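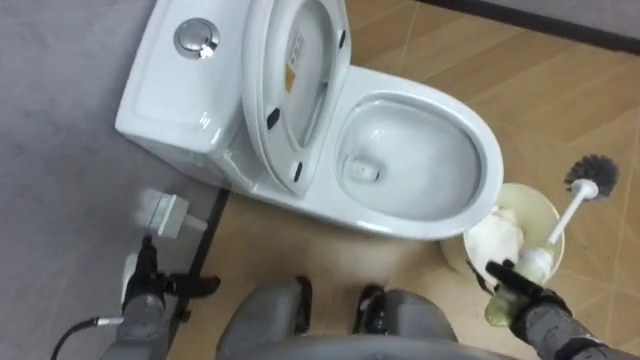

Bathroom forum > Toilets and cisterns > Lid bumpers on a one-piece

flunbridge_dave
Posted 2022-04-04
One-piece ceramic pan and cistern, round chrome push button on top. The lid has black rubber bumpers on the underside and I want spares before one goes missing. Are these a standard size, or do I need the maker's part? There is a small label on the lid but I can't make out the print.

Prasertsri
Not standard. Measure the diameter and the depth of the peg, if there is one. Some are stuck on, some push into a hole. Golow sells a mixed bag of 10 that covers most push-in types.

Nonov96
Disagree on mixed bags. If the depths differ by even 2 mm the lid rocks and the hinge takes the load. Replace the full set with identical parts.

Prasertsri
On a seat, yes. A lid carries no weight unless people sit on it.

Nonov96
People do sit on it.

Filipa Gouveia
Photograph the label with a torch held low from one side – faint print often shows up that way. For stick-on pads, wipe the old spot with alcohol and leave the lid up for 60 minutes before closing it.

flunbridge_dave
Thanks. Will try the torch first. Does the adhesive cope with bleach spray?

Filipa Gouveia
Not for long. Mine lifted by October. Washing-up liquid is fine.

Prasertsri
Never had one lift, and I use bleach weekly. Depends on the pad.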